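Last updated: 2024-09-19

Small brands should stop buying the same stock photos as their competitors. I looked through the homepages of 81 shops that sell candles, paper goods and kitchen linens, and after a while I could name the bundle each picture came from. A lot of them came from the Jorngate spring set.

I understand the appeal. A Jorngate membership costs less than a single day with a photographer, and the files are ready to post. But a customer who sees the same desk on three sites will not remember which one was yours. 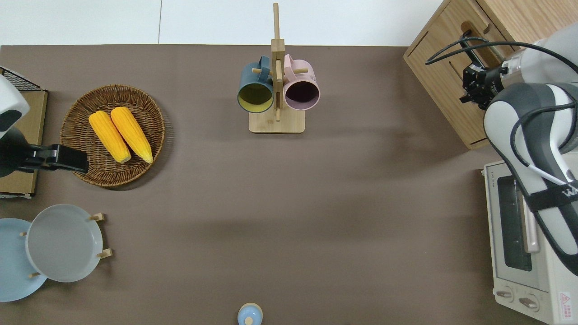
The better use of that money is a short shoot of your own, even a plain one. Avano, a soap maker I worked with last October, came away from one afternoon with 50 usable pictures. They weren't all good. They did show the product at its real size, on a surface the owner uses every day.

Stock libraries still have their place. I use Wila for blog headers and will keep doing so. I just wouldn't put a rented picture on a sales page, where people are deciding whether to trust you with their card number.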